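Jornitora Forums > Home Builds > Grippers and hands

Topic: Handheld gripper, soft stuff keeps slipping

ogola_shed
Build update. The two-finger handheld is at the stage where it picks up anything hard and boxy and sulks at everything else. Mugs, fine. Tape measure, fine. A pillowcase gets dragged along for a bit and then left behind like a bad date.

Pads are the second set. Do I go softer, or change the finger angle? I've spent 47 quid on rubber this month and my wife has started reading the bank statement aloud.

Trurkudix
Softer. Always softer. Hard ribs skate over cotton.

mrs_backlash
Disagree with Trurkudix, as is traditional. Soft pads roll at the edges the moment you pull sideways. Keep the ribs, close slower, and take a deeper bite. You want a fistful of cloth. Most people pinch it like they're picking up a dead mouse.

Trurkudix
I ran soft pads for 2000 cycles on the Nusora arm and nothing rolled.

mrs_backlash
On wooden blocks, as I recall.

Trurkudix
Mostly wooden blocks.

Aníbal Ramalho
Before anyone buys more rubber, check the fingers close parallel. Mine were out at the tips by the thickness of a bank card and I blamed the pads for 18 days. Slackened the upper joints, squared it all against a steel rule, did it up again. Cloth went from hopeless to merely annoying.

ogola_shed
Mine were out as well. Not by a bank card, more of a beer mat. Squared them up and went for mrs_backlash's fistful.
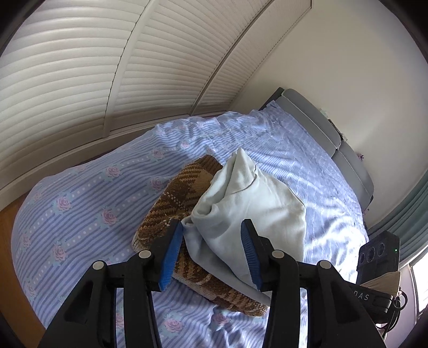
Blue ribbed pads, deep bite, going for the pale one next to the knitted blanket.

Trurkudix
Those ribs look coarse to me. I'd still go softer.

mrs_backlash
Course you would. Now try the blanket, ogola. A folded knit is a different animal, the jaws want to go through it instead of round it.

ogola_shed
Blanket is tonight. I'm doing 16 grabs on each and writing down the drops, so you two can argue over a proper table.

Aníbal Ramalho
Check the joints again halfway through. Mine crept.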